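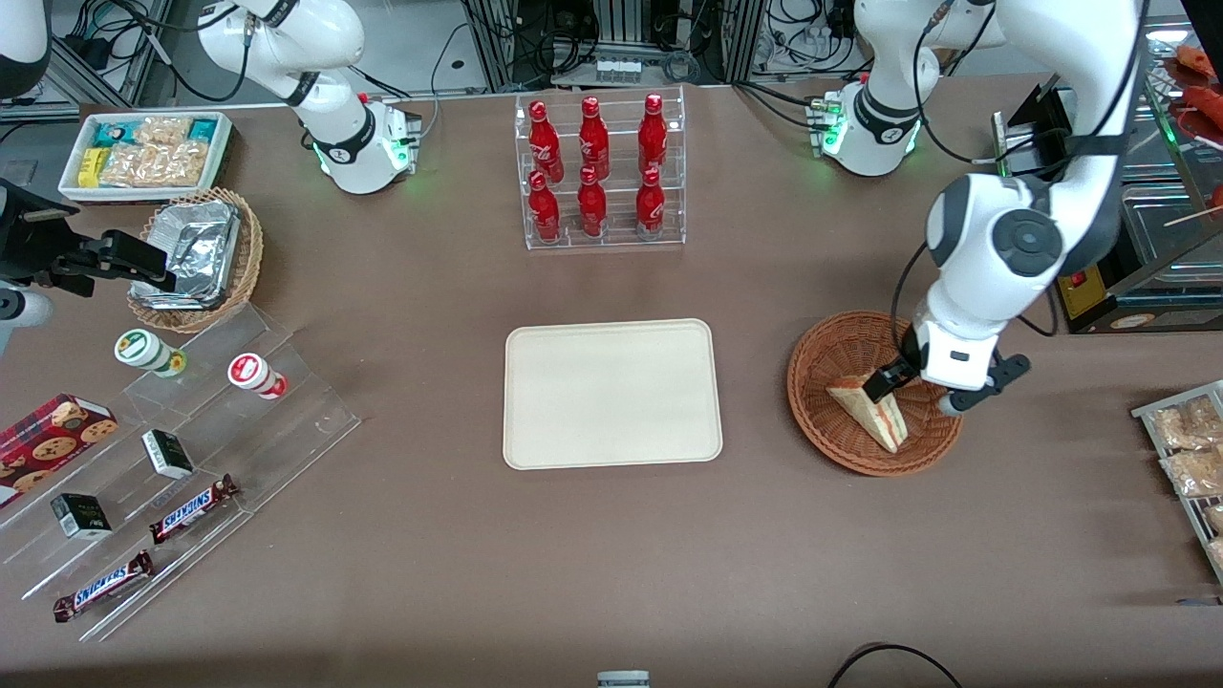
The Sandwich Shift

My aunt left me the shop in her will and she left it the way she left everything, which was full. Girnik's, it said over the door, after the man who'd had it before her, and she never once thought of changing it. "People know where Girnik's is," she told me when I was nine and wanted it named after me. You couldn't argue with her. I tried, mostly over icy poles.

So there I was, thirty-one years old, with a key that stuck and a counter the colour of strong tea, trying to work out what went where before we opened in May. I'd rung Jae-in Kang to help me, partly because Jae-in had worked Saturdays there all through school and partly because Jae-in owns a proper label maker and I do not.

"Where did the drinks go?" I said.

"On the thing."

"Which thing?"

"The see-through thing. The one with the upstairs and the downstairs."

I knew the one. My aunt bought it from a chemist that was closing down in Isby, and for years it had been the pride of the counter. She kept it for red. I don't know how else to tell you that. Sauces, cordials, whatever came in a red bottle, if it was red it went on the rack, three across the top and three across the bottom, and if a customer bought one she'd have another in its place before they'd found their change. Mrs Kelley from the post office used to buy one just to watch her do it.

"That's not a system," said Jae-in, who likes a system.

"It was hers, though."

"It's a colour."

We left it red. I'll admit I stood there for a good while turning the one with the round cap this way and that, trying to remember whether she liked the tall ones in front, and then a truck went past and the whole lot rattled and I decided she wouldn't have cared.

The chips and biscuits were easier. They'd always lived in the white tub, standing up like files in a drawer, and you flicked through them with one finger until you got to the one you wanted. Shiny packets along the front, that was the rule, so the light from the window would catch them and the kids would come in off the footpath like magpies. I was one of the magpies! I used to get the yellow packet every single time and then be sorry I hadn't got the blue, and my aunt would say, "Tomorrow's another day, love, and it's got a blue packet in it."

I told Jae-in that and had to go and look at the fridge for a minute.

When I came back there was a clear little staircase sitting crooked on the counter with two cans lying down on it, one with a green lid and one with a red.

"They've fallen over," I said.

"They're resting. I haven't decided about them."

"Stand them up."

"You stand them up, you're the proprietor."

I didn't stand them up either. Being the proprietor was still pretty new, and I was saving my strength for the baskets.

Now, the baskets. You have to understand about the baskets or the rest of this won't make any sense. My aunt had two she would never part with, a tan one with a plaited edge and a darker one, browny red, that she said was the better of the pair though I could never see why. The tan one was for whatever was wrapped in foil that day. The dark one was for the sandwich.

Not sandwiches. One sandwich. She made plenty, don't get me wrong, she made them from six in the morning and there'd be tradies out the door by seven, but those came from under the glass. The one in the dark basket was never for sale. It sat out from opening time, cut corner to corner, and if you asked to buy it she'd say, "That's spoken for," and give you one from under the glass for the same money.

I must have asked her a hundred times who it was for. She'd say Joo. I'd say who's Joo? She'd say, "Somebody who might be hungry," and hand me the dishcloth.

"Did you ever see anyone take it?" I asked Jae-in.

"Never. But it was always gone when I did the wipe-down."

"Maybe she ate it."

"She hated egg. It was egg on a Saturday, I remember, because it stank out the till."

We both looked at the dark basket, which I'd brushed out that morning with an old toothbrush. It did look like it was expecting something.

Look, I'm no cook. But there was a loaf of white in my bag and I'd bought some bits from the supermarket, so I made one. Carrot, because she always had grated carrot going, and a bit of ham. I cut it corner to corner. I was very careful about it, I got the ruler out, and Jae-in laughed so hard I nearly threw the crusts. Then I put one wedge in the basket with the filling showing and ate the other one over the sink.

The foil thing in the tan basket was lunch for the two of us, courtesy of Jae-in's mum, and we'd been told not to peek until one o'clock. It was enormous. It crackled if you so much as breathed on it.

That left the tray. Cream, long, rounded corners, the one she used to set down in the middle of the counter when somebody couldn't make up their mind. She'd go along choosing for them, a bit of this, a packet of that, a bottle off the rack, and slide the whole business across as if it had been their idea. I'd given it a wash and put it where it had always been. It was bare, and I thought it looked sad, and Jae-in thought it looked like a tray.

"What would she put on it?" I said.

"For who?"

"For me. Say I've come in and I can't decide."

Jae-in had a think. You could hear the fridge thinking too, it's an old fridge.

"Yellow packet," said Jae-in. "Then she'd take it off again and give you the blue."

We were still laughing when the door went. I hadn't locked it, I hadn't got used to the key. A man put his head in, older, cap in his hand, paint on his knuckles.

"Sorry," he said. "Saw the light. I thought it was all shut up now."

"It is, nearly," I said. "I mean, it's about to open. Can I get you something?"

He was already looking past me. I watched him go along the counter with his eyes, over the red bottles and the tub, until he came to the dark basket. He stopped there, and his face did something I'm not going to try to write down.

"Is that one spoken for?" he said.

I looked at Jae-in and Jae-in looked at the label maker.

"Are you Joo?" I said.

"Me? No, no. Joo was my wife's name." He turned the cap round. "Your aunt used to drop one up to her at the hospice, every afternoon after she closed. Then after, well, after, she said she couldn't get out of the habit and would I mind coming by the back door for it. So I did. Nineteen years, or it might be 20. I don't even like carrot."

"It wasn't always carrot," said Jae-in.

"No. Saturdays was egg."

I picked up the cream tray and gave it another wipe, because I needed something to do with my hands. Then I set it down again in front of him and put the sandwich on it, and a red bottle from the top of the rack, and I went to the tub and stood there flicking through with one finger like a kid with fifty cents.

"Yellow or blue?" I said.

He said he didn't mind. So I gave him the blue one, and Jae-in went out the back to find another chair.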